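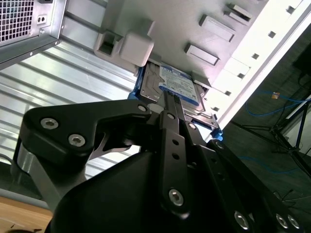 According to gravelrash the circuit at Vurthorpe turns people away at scrutineering for the wrong catch tank, so I'd like to get this right before I pay the entry fee.

I've done two seasons of track days and want to enter the club sprint at Trullside in October. The car is a road-going hatchback, standard engine, 2,087 kilometres since a rebuild. It has a full harness and a fixed seat but no roll cage. The regs I was sent say the road-going class is open to cars "with current MOT and suitable restraint". Does that mean I can run without a cage, and do I need a fire extinguisher? Also, are numbers given out on the day or do I have to make my own?

Posted by dampapex

gravelrash
No cage needed in road-going at Trullside, at least when I last entered. Extinguisher wasn't compulsory either but I'd fit one. Bolt it down properly, they will pull on it. Tow eyes must be marked front and rear with an arrow in a bright colour, and you need a timing strut on the front of the car. Mine was 3 mm too low and I had to move it in the paddock.

Catch tank is only if your breather vents to open air. If it still goes back into the inlet like standard, leave it alone.

Bring your own numbers. I was 23 that year and had to borrow tape.

Geddes Hairpin
It depends what tyres you're on. I had Zitach semi-slicks and they put me up a class, so check the list.

coldstart
Most of what gravelrash says matches my experience, but read the supplementary regs for the actual meeting as they change from year to year. Helmet standard is the one that catches first timers. Look at the sticker inside yours and compare it with the list before you send the form. Overalls need the right label as well.

Scrutineering shut at 9 am when I did it and the queue was 11 cars long at opening. Take everything loose out of the car before you join it, including the mats.

Entries secretary's email is on the front page of the regs. Ask about the harness, I'm not sure on that.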